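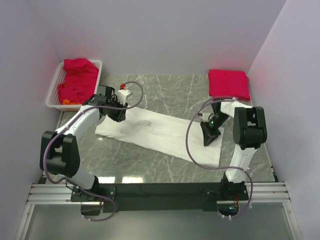

*gray marble-pattern top, white veins, glossy finish*

## Dull patches on a glossy marble-look tabletop, is this etching or just gunk?

Have a gray marble-look top from Bemach, got it in July. Gray with thin white veins, shiny. Last week I wiped up lemon juice (late, sat there overnight) and now there are 4 dull spots near the sink end. You only see them when the light comes in low from the side. Can't feel anything with a fingernail.

Tried dish soap, tried glass cleaner. No change. Receipt just says "marble pattern top, 292" and the store can't tell me if it's real stone or not. Don't want to buy a polishing kit for $25 and wreck it.

Anybody know how to tell what I've got?

Posted Sunday, September 10, 2023

---

### Answer 1 – marked as helpful

First figure out what it is. Look at the underside or a raw edge. If the veins go all the way through its probably stone, or a solid surface at least. If the pattern stops at a thin layer and there's brown or tan board under it, it's laminate and lemon juice didn't etch anything.

Other test: put your palm flat on it for a few seconds first thing in the morning. Real stone feels cold and stays cold. Laminate warms up quick. Not proof but it helps.

If real marble – yes, that's etching. Acid eats the polish. Soap won't touch it, you need a marble polishing powder, damp cloth, small circles, then rinse. Do the worst hidden spot first. Big areas I'd leave to a stone person.

If laminate – most likely residue. Warm water, one drop of dish soap, wipe, then wipe AGAIN with plain water and dry with microfiber. Glass cleaner can leave its own haze so you may of added a layer. Do not use polishing powder on it, you'll sand the gloss off and there's no getting that back.

Also check the back for a model number. Mine had a sticker with 252 on it and Bemach support told me the material off that in one email.

---

### Answer 2

just use vinegar, works on everything

> **Comment:** NO. Not on marble. Vinegar is acid, same problem as the lemon.

---

### Answer 3

Had the same thing with a top from Esside. Was soap film. Took the Miltix spray off the shelf, two passes, gone. But mine was laminate for sure, so check that first like the other answer says.

Coasters and a cutting board from now on. And wipe citrus right away, even on the fake stuff, it gets sticky and then you scrub and thats what dulls it.

> **Comment from asker:** looked underneath, tan board. So laminate. Did the rinse-twice thing, three spots gone, one still there a little. Will try again tomorow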